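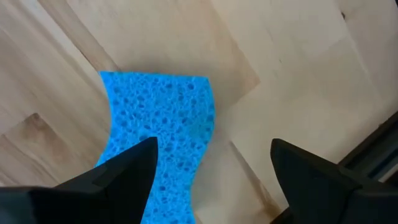
Blue sponge cloth on the wood top, gripper open.

Progress report, household and counter chores project
To: Bellus small grants desk
From: Onyekachi Odukoya, Vemesgate workshop
2024-02-27

Hi all,

You asked for the plain version this time, so I've left the plots for the appendix and I'm just going to tell you where we are. Short answer to the question you keep asking me (can it do the chores yet?): one of them, pretty well, on a good surface. The others, not yet, and one of them I think we should drop.

Let me start with wiping, because that's where most of the money went. When I wrote to you in October the arm could pick up a hard sponge and push it around, and that was about the size of it. Since then we've moved over to thin sponge cloths, which is what people really use at home and what the MacLeish store has behind its deli counter. A thin cloth is a much meaner problem! A block sponge has sides you can grab. A cloth lying flat on a table has almost no height at all, its outline is different every time you put it down, and the fingertips want to skate right over the top of it. We spent weeks watching the gripper close very confidently on nothing.

What got us past that was giving up on the idea of grabbing the edge. We now come down with the fingers open, press lightly, and let the cloth bunch up between the tips as they close. It looks clumsy, and my mother would never fold anything that way, but it holds. In the last round we ran 1,000 pickups on the wood top and 83 percent of them ended with the cloth held well enough to wipe with. I'm really happy with that number. In October I couldn't have given you one.

The failures are mostly of one kind. If one finger lands on the cloth and the other lands out on bare wood, the closing motion drags the cloth sideways and it slips out. The wrist camera can see this coming, we just weren't using what it saw. Now there's a check before the fingers close, and if the cloth isn't sitting well between the tips the arm backs up and shifts over. It does add time. I'd take a slow wipe over a missed one, but the MacLeish people may feel differently, and I'll come back to them in a minute.

Color has been a funny side issue. The bright blue cloths are easy for the software to find on pale wood. Nothing else on the table is that blue. The beige ones we bought in the same order are close to hopeless, and boards with knots and brown streaks in the grain make it worse, as the system likes to decide that a stain is a cloth or that a cloth is a stain. I don't want to finish this project with a robot that only works if you buy the right color, so beige is on the list for next quarter. For now the numbers above are for blue only. Please don't quote them without that.

Then there's the actual cleaning, as opposed to moving a cloth around. We've been testing with dried coffee, flour and jam. Flour is fine. Coffee is fine if the cloth is damp enough. Jam is a mess: the arm smears it into a nice even layer and reports that it's done. We have no good way yet of telling clean from thinly spread, and I think that's the honest gap between what we have and something you could leave alone in a kitchen. A person feels the stickiness through the cloth. Our fingers don't feel much of anything. We've ordered 2 pressure pads to try on the tips and I'll report on those next time.

Wringing out the cloth: no. I know it was in the proposal. One arm can't do it, and pressing the cloth against the side of the sink got water everywhere except where we wanted it. I'd like your okay to take this off the milestones and have a person rinse and wring between runs. It's one squeeze every few minutes and it would free up a lot of our time.

Folding towels went better than I was afraid of and worse than I promised. Small square ones on a clear table come out as something you'd recognize as folded. Bath towels don't. I haven't put hours into it since the holidays and would rather leave it parked until the wiping is solid.

Shop-floor side. We took the arm over to the MacLeish store for the counter trial, after closing. The counter there is steel, and the glare threw off our cloth finder so badly that the first evening was pretty much a loss. We hung a shade over the lamp on the second evening and got through the whole counter with one restart. The night staff were polite about it. One of them did the same counter by hand while we were rebooting, and did the corners too, which we can't reach. So if you're asking me whether this saves the store any labor today, it doesn't. What they said they'd like is a machine that does the long middle stretch while they do the slicer and the corners, and I think that's a fair target for the fall.

Bivadstead has offered us time in their test kitchen, with three kinds of countertop. I'd love to say yes. We need to know how much of our success is the method and how much is just our own familiar table, and I honestly couldn't tell you right now.

Money: we're a little under on parts and a little over on hours. The extra hours are all from the switch to thin cloths. I'd like to move $2,000 from the parts line to cover travel and setup at Bivadstead. The form is attached, it only needs a signature from your end.

What I plan to have for you next time:
Pickup results on beige cloths, good or bad
First tests with the pressure pads
A jam result I'm not embarrassed by
Bivadstead runs on at least one countertop that isn't wood

Things I need from you: a yes or no on dropping the wringing milestone, the signature on the budget move, and if anyone on your side still has the login for the shared video folder, please send it. Mine stopped working and I've been mailing clips around one at a time.

Thanks for sticking with this,
Onyekachi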